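Columbarium
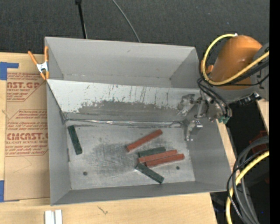 Fenley Funeral Heritage Society, Reference Department

A columbarium is a structure built to hold cremated remains, usually in urns placed inside small recesses called niches. It may be a freestanding building, an outdoor wall, or a room within a church or cemetery chapel. The word comes from the Latin columba, meaning dove, and first referred to the nesting holes of a dovecote.

History

Columbaria were common in ancient Rome, where many were dug partly underground and shared by households or burial clubs. Their use declined as burial of the body became the usual practice in Europe. Interest returned in the late nineteenth century with the opening of modern crematories.

Niches

A niche is closed by a front of stone, metal, or glass. Stone and metal fronts are normally engraved with a name and dates. Glass fronts leave the urn in view and are mostly found indoors. A single niche holds one urn and a companion niche holds two. Families are advised to confirm the inside measurements before choosing an urn, as sizes differ from one cemetery to another.

The Fenley columbarium

The columbarium at Fenley contains 381 niches, of which 88 are companion niches. It has two wings, Prurus and Ntuli. The Prurus wing is indoors and has glass fronts. The Ntuli wing is an outdoor wall of granite, extended by 16 niches in February. Niche rights are recorded in the cemetery register and may be transferred only with written consent.

See also

Cremation urn
Mausoleum
Scattering garden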